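Workshop tips: recording hand-guided demonstrations at the bench

The following notes were compiled by Nerea Carretero for users of the Villanueva workshop. They apply to all tasks taught with the hand-held gripper.

Clear the table before each session and wipe it with a dry cloth. Start with the fingers fully open, and hold that position for two seconds before moving toward the work. Keep the cable on the near side of the wrist. 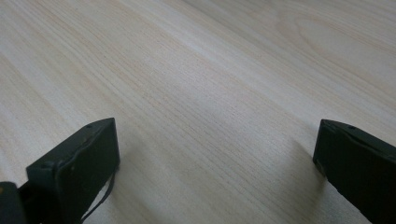 Close the fingers slowly and at a steady pace. A demonstration that contains a fumble should be discarded and repeated — trimming it afterward is not permitted. Three clean repetitions are required before the starting position of an object may be changed.

Users teaching by remote control should set the arm to its lowest speed for the first attempt. Gloves are not to be worn at the control handles.

Check the finger screws at the end of the day. Spare screws are kept in drawer 319, and requests for replacement fingers should be addressed to Maximiliano Gallardo.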